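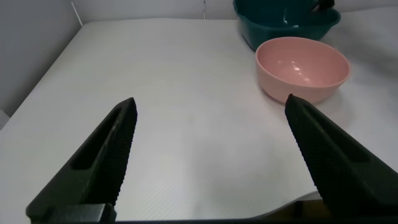
Gone six and still not dressed. Slept badly, rain on the skylight again. Must ring Elfriede about the keys before she goes up to Odatberg, she'll be out of signal till May.

Kitchen first. Decided last night, lying there, that the bowls have to be sorted before anything else gets unpacked. Too many. Every house I've lived in has given me a bowl and none of them fit in each other. So cleared the big white table, all the post and the lamp off it, and started putting things out to look at.

Pink bowl stays. No argument. It's a daft pale pink, goes with nothing, but porridge looks right in it and so do peaches. Dark teal basin stays too, for salad leaves, soaking beans, washing my good jumper (not at the same time). The pink sits inside it with room to spare so that's one shelf space for both, good.

The rest — hm. Two enamel ones from Riedl, chipped, Rakiya says chipped enamel is fine if it's the outside. One is the inside. Out. Glass one with no lid, out. The lid with no bowl, also out, though I did try it on everthing first, twice.

Tea. Toast burnt.

Benedikt came by at nine for the ladder. Stood there eating my toast, the burnt bit and all, and said why not keep the lot and put up another shelf. Because then I'd have another shelf. He took the glass one for his tomato seedlings so at least that's gone.

Bill for the van came. 3887, plus 364 for the extra day, and the extra day was their fault, it was them who sent the wrong size. Wrote a cross email, took out the cross parts, sent it. Will ask Iman what she paid when she moved down from Uvlow, I'm sure it was less.

Afternoon gone on the cupboard by the window. Paper lining had stuck fast, scraped at it with the fish slice, then hot water and a cloth, then the fish slice again. Smells of old cloves in there. Left the door open. Éabha swears by bicarb in a saucer so there's one in the corner now, we'll see.

Shelves as they are tonight: top, things I never use. Middle, plates. Bottom, teal basin with the pink bowl in it, colander, mixing bowl that's too heavy to live anywhere higher. Need hooks for the mugs. Need a new fish slice and all.

Still to do — cutlery drawer, the box marked MISC (three of those), find the tin opener. Soup for tea if I find the tin opener. Otherwise eggs.

Didnt ring Elfriede. First thing tommorow, before the kettle.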